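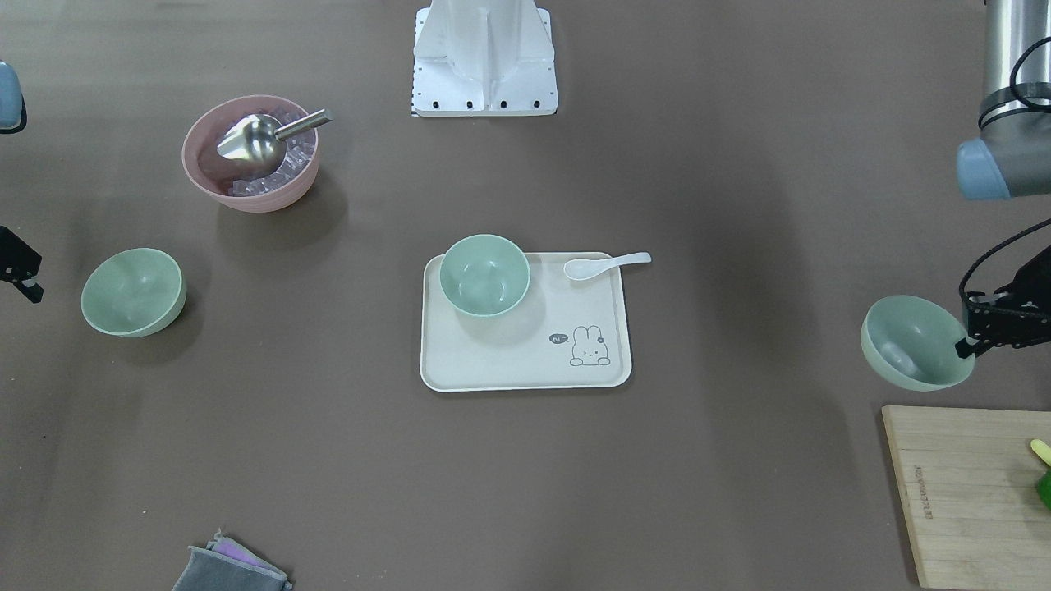 *Slide 1: ice in the pink bowl with the scoop, green bowls for serving.*

**Notes for me – speak slowly, wait after each slide**

Good afternoon and thank you for coming. My name is Corina Bühler and I teach table service at Brorkwood. Today I will speak about ice. It sounds like a small subject, but in our school kitchen it brings more questions than the soup.

(Leave slide 1 on the screen for the whole first part.)

**Why a bowl and a scoop**

- At home many people take ice with the fingers. At a table for guests we don't do this.
- Also we never use a drinking glass to take ice. A glass can chip, and a chip of glass looks the same as a chip of ice. If it happens, all the ice must go away.
- The scoop on the slide is stainless steel. I like steel because it is easy to wash and it does not keep any smell.
- Look at the handle. It comes out over the rim of the bowl, so the hand can take it without touching the cubes. Please repeat this point, it is the most important one of the first part.

**How much ice**

- For one small serving bowl I take 80 grams. For a fruit salad on ice I go up to 300 grams, but then the bowl must be bigger.
- My colleague Mehwish Afridi prefers to fill less and come back more often. Both ways are fine. In a warm room hers is better.
- Ask the audience: who has an ice machine, and who uses trays? (Wait for hands.)

**Colours**

One colour for the ice and another colour for the guests. With the dusty pink and the pale green, a new helper understands quickly which bowl is which, even when it is loud in the kitchen. White bowls are beautiful, but then everything looks the same and people ask me all the evening.

**Moving ice from bowl to bowl**

- Bring the serving bowl near to the ice bowl. Do not carry a full scoop across the table.
- Tilt the serving bowl a little towards the scoop. The cubes slide in and make less noise.
- Put the scoop down on clean ice or on its own plate – never on the bare table.
- If a cube falls on the floor, pick it up at once. I slipped on one in January and my knee remembers it.

(Drink water. Then slide 2, washing and drying.)

If somebody asks about the price of the bowls: I don't know it, they were already in the school when I started. Questions about the freezer please keep for Mehwish, she speaks after the break.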